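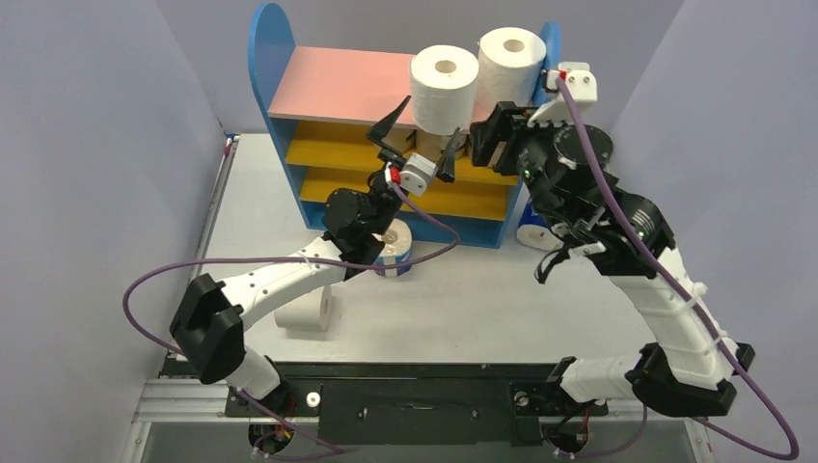
Vitley writes that the May results for the Marinho tissue cannot be compared with ours until both sites agree on how long the paper is conditioned before it goes into the water. The objection is accepted, and the method has been changed as set out in this entry.

2019-06-02
Flaltness project, bath tissue breakup in water

In May the samples were taken straight from the wrapper. The storeroom was damp for much of that month, and the sheets felt limp at the start of several runs. Vitley had left theirs open in a dry room overnight. Either practice may be reasonable, but the two sets of times should not be placed in one table. The May times are kept in the book and marked "unconditioned."

Revised procedure, Marinho and Tostora grades alike:

Remove the outer wrapper and leave the roll in the test room overnight. Discard the first few turns. Tear two sheets at the perforation and fold them once, without pressing the fold. Fill the large beaker with 3000 mL of tap water and allow it to come to room temperature. Start the stirrer before the sheets go in. Stop at 60 seconds and pour through the coarse screen. Dry what remains on the screen and weigh it.

Two runs were completed today on each grade. Tostora left very little on the screen. Marinho left one large piece in the first run and a scatter of small pieces in the second - the weights were close, though the appearance was quite different. The screen weight alone may therefore hide something that matters in a drain, where a single large piece can catch on a rough joint. A short note on piece size is to be entered beside each weight from now on. 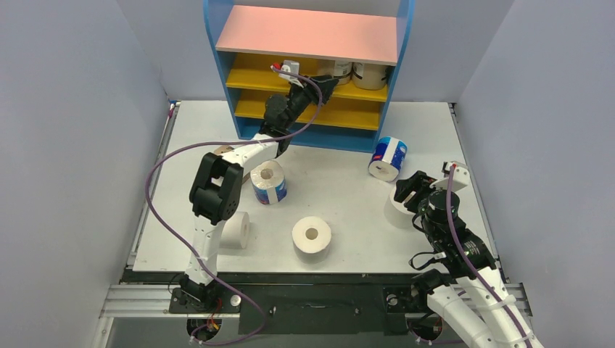
Conditioning also depends on how the rolls are set out, and the revised procedure says nothing on that point. A roll takes up moisture from its outer turns and its ends first, and the turns near the core follow slowly. The two white rolls on the right of the upper yellow shelf are side by side, and an arrangement of that kind leaves the facing sides with less moving air than the outer ones. Whether the difference reaches the result is not known. A gap of a hand's width between rolls will be used until it has been checked, and Vitley has been asked to do the same.

Water hardness has not been recorded at either site. The balance was zeroed before each weighing. The coarse screen has a small dent near the rim, which did not leak, but a replacement should be ordered before the next set of runs. Tostora stock is low - enough for the repeat runs only.

Flaltness project notebook | Contact the test room | Back to top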